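Two hands, one bench and a bag of washers

The workshop at Stirkovgate has a kettle, a view of the bins and a two-armed robot that has spent most of October passing small things from itself to itself. The engineer in charge of the trial asked to be left out of this article by name, on the grounds that the results might still turn out badly. We agreed, and were given tea.

The question under test is a dull one with money attached. Stirkovgate has to choose between two makes of gripper, the Jarus and the Bradby, before it orders enough of them to kit out a whole room. Both are black, both pinch, and both come with a brochure in which they pick up an egg.

"Everyone picks up an egg," the engineer says. "I have never had a customer with an egg problem. I've had plenty with a thin flat thing that has to go from one hand to the other without ending up on the floor."

So the eggs are out, and the thin flat things are in. The test is a handover. One gripper holds the part, the other comes in to take it, the first lets go, and both back away. It is done 300 times with each make, at one height, at one speed, over the same patch of table. The patch shows it.

"People come in and ask when I'm going to clean the table," the engineer says. "I'm not. If I clean it the friction changes and I have to start again. Also I don't want to."

I ask what a good handover looks like. The answer is that it looks like almost nothing, for rather a long time. The wrists turn in, the grippers close up on each other, and there is a pause in which a visitor starts to wonder if something has crashed. 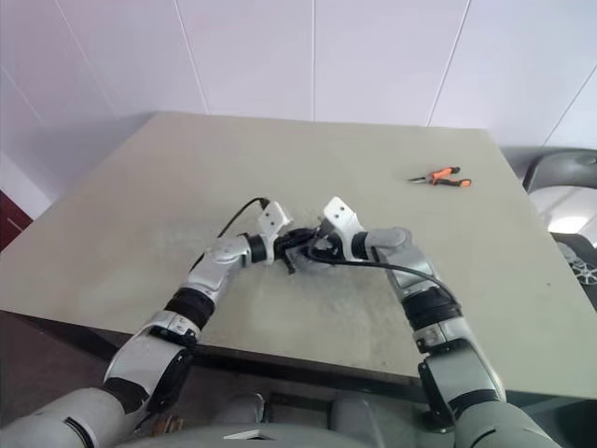
Bravo, reading a draft of this piece, objected that the pause is the whole point and that anyone who finds it boring should try doing the job with oven gloves on. The objection is noted. Bravo also wanted it recorded that the pause has been cut by nearly 30 per cent since the start of the month, and that this was done by changing the controller settings and had nothing to do with either gripper.

The engineer accepts this with a certain weariness. "It's true. We spent two weeks comparing hands and the biggest gain came from the bit of software that tells them when to squeeze. You don't get a brochure for that."

The Jarus, by this account, is the stronger of the two and knows it. It closes quickly, it holds hard, and it has an opinion about where the part ought to be. If the part is somewhere else, the Jarus moves it. That is fine when there's only one hand in play. With two, it becomes a tug of war between a pair of arms that don't know they are on the same side.

"I watched it bend a plastic spacer into a crisp," the engineer says. "Lovely clean grip. Perfect log file. Every number on the screen was green."

The Bradby is gentler, slower and fussier about its cable. It drops more parts in the first hour than the Jarus drops all day, then settles down, for reasons the maker has been asked about and has described as interesting. On the long run it failed 66 times. The engineer had expected to be told this was the operator's fault, and was.

There was also the matter of the brackets. Neither gripper came with a mount that fitted these wrists, so the workshop designed its own, twice. The first version was a few millimetres too short and the fingers met slightly off centre, like two people going for a handshake and getting a sleeve. I ask how long it took to spot.

"Longer than I'd like printed."

A week?

"Put that it took longer than I'd like."

Cables were the other lesson. On a single arm you can let a cable hang and forget it. Put two arms nose to nose and the slack has to go somewhere, and it will generally go where the other arm is about to be. Clip it tightly and it tugs on the wrist at full reach. Leave it loose and you get a loop. The engineer has tried clips, tape, sleeving and bad language, and reports that sleeving is the dearest of the four.

I had assumed the cameras would be the clever part. They were the first thing to be argued about and the first to be settled. Looking down from the head, the view is good right up until the grippers come together, at which point the fingers hide the thing they are holding.

"You can see beautifully until it matters," the engineer says. "Then you've got a close-up of two black fingers. We'd like wrist cameras. Wrist cameras need cables. See previous complaint."

Thin parts are worst. Flat on, a disc is easy to find. Turn it on its edge and there's hardly anything left for the camera to look at, and if you can see through it as well, the software begins to guess. The handover then depends on what the fingers feel, and here the two makes differ most: the Bradby reports a light touch as a light touch, while the Jarus reports it as nothing at all and then, shortly afterwards, as a great deal.
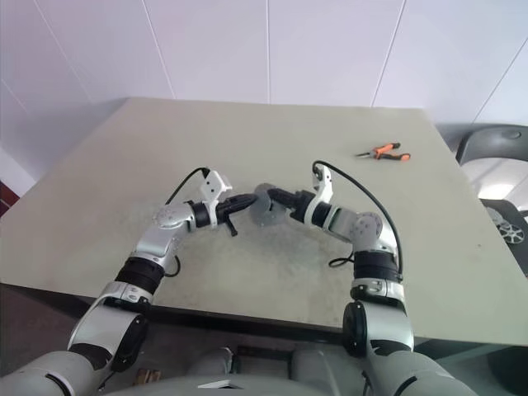 The handover test at Stirkovgate, with a thin disc between the two grippers.

Which one will they buy? The engineer looks at the arms for a while before answering.

"If it were one arm, the Jarus, and I'd be home by five. For two, I think it's the Bradby, and I'll be writing to them about that first hour until I retire."

Could they mix them, one of each? It has been tried, on a slow afternoon. The Jarus took the part from the Bradby without trouble. Asked to give it back, it held on.

The order goes in next month, once the brackets have been redrawn a third time. The pliers are staying on the bench until then.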